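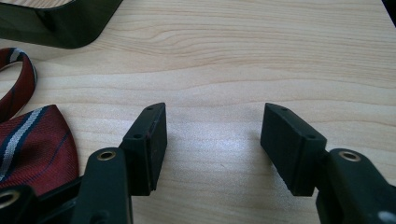 Where did the table money go?

Most of it went into wood and finish. Of the 900 dollars you gave us for the Sernent reading room, 485 paid for the big table and 387 went on finish, sandpaper, felt pads and the van to get everything up the hill. The little that's left is still in the account, and I'd like to keep it for touch-ups if that's okay with you.

So, the table! I'm really happy with it. We went back and forth for ages between a dark top and a light one, and I was on the dark side for most of January (sorry, everyone). Then we tried a pale sample board under the window and that settled it – the room gets so little sun that anything pale helps. The grain is wavy and soft and has a lot going on once you sit down and look at it. Kids trace it with their fingers.

The finish took longer than I told you it would. Our first coat came out streaky at one end, so we sanded that part back and started over, which ate up most of two weekends. We used the Flirnar clear coat for the second try and let it sit overnight between coats.

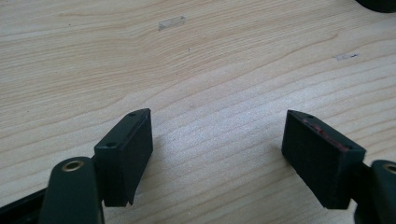

I'd still like one more thin coat before the summer groups start, mostly at the end by the door where people drop their bags. We also need a rule about hot mugs. Right now there's a stack of coasters and a lot of hoping.

As for use, the homework club has moved over from the Ina room and had 14 kids at its last meeting, all at the one table, with elbows touching. The puzzle group comes in at 10 in the morning and would stay until dinner if we let them. They've asked for a lamp. I said I'd ask you, so I'm asking – nothing fancy, just something that clamps on and doesn't wobble.

Still to do: swap two of the felt pads that keep sliding off, oil the bench, and find a home for the old folding tables (the Du annex may take them). I'll send the receipts with the next report, plus a price for the lamp.

Last updated: April

Recent reports
Sernent reading room: picking a table
Ina room: shelves and paint
Du annex: what we're storing and why
Bench repairs, part two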